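Grunley House Tenants' Group
Minutes of the June meeting, held in the second-floor common room, 6 p.m.

1. Previous minutes
Accepted, with one correction. The May minutes said the shared shelf had been "sorted". Several members disputed this and the word is now "discussed".

2. Snacks and drinks left in the common room
The chair reported a third month of food and drink turning up in places other than the shelf. The group was asked whether another notice would help. The secretary's view, recorded at the secretary's own request, is that there are 3 notices up already and the shelf looks no better for any of them.

There was a long exchange about low-sugar drinks. One member wants the shared order to move over to them entirely and pointed to the big bottles of green tea with the green "低糖" badge, low sugar, as the sort of thing meant.
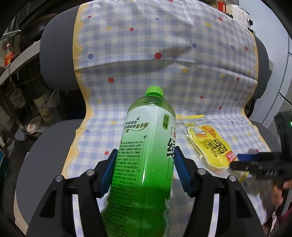
Another member asked how low "low" is and did not get an answer. It was also said that a low-sugar tea does little good if it is drunk with a packet of something sweet beside it. The member proposing the change felt this was unfair. No vote was taken. The tea stays on the list for one more order, from Lanlow as before, and the spend is not to go over the 145 pounds already agreed.

Snack packets: anything opened is to be clipped shut or finished. The group has agreed this before and there is no great confidence in it now.

3. Chairs used as shelves
Raised by the ground-floor members, who say they can never find a free seat. The usual pattern is a cloth over an office chair, then a pouch on the seat, then a jar, a snack packet and a plastic bag or two. The checked cloth with the coloured dots was mentioned. Opinion was divided on whether a cloth protects the upholstery or simply invites people to put more things down. The secretary leans to the second.

A proposal to buy a side table from Fortin was put forward. Against it, one member said that a table would be full within a week and the chairs would be full as well – the Zustel trolley was given as proof. Deferred until somebody has measured the gap by the window.

Agreed for now: chairs to be cleared by whoever filled them, before 9 p.m. 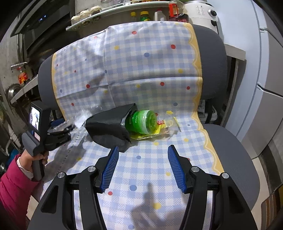 4. Cupboard key
Still missing. The spare opens the cupboard but will not lock it. Carried over to July.

5. Any other business
A request for a second bin. Refused, as the first is not being used.

Meeting closed at 7.20 p.m.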